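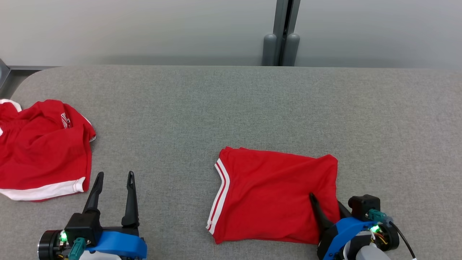 Wutside Sekska Match Football

The Sekska is the ball we always wanted to kick as kids and never could find at the local sports shop. It's a full-size leather football made for club games and serious training, and we've been fussing over it for a good couple of seasons now (ask Selma Bošković, who sent the first lot back because she didn't like the sound it made off the boot!).

The leather has a pebbled grain that stays grippy on a dewy morning, and the laces sit a touch higher than on our Craddock training ball, so your quarterback's fingers find them without much hunting around. It comes a little stiff out of the box. Give it a good brush, play catch with it for a few evenings, and it'll soften up beautifully and take on a darker colour as it goes.

Inside there's a 2-ply bladder that holds its pressure well, though we'd still check it before kickoff, especially in December when the cold gets into everything. Please pump it to 12 pounds and wet the needle first. We replace a lot of valves for people who were in a hurry.

Sekska match ball, item 986
Leather cover, hand-laced
Needle and brush included, pump sold separately
Colours: tan or dark brown

Clubs ordering a full bag can have their name stamped on the panel opposite the laces. Send the wording to Cadi Jenkins along with your order and she'll mail you a proof to look over before anything goes near the leather.

If you're after something for the backyard or for smaller hands, have a look at the Cero, our rubber junior ball, which doesn't mind being left out in the rain.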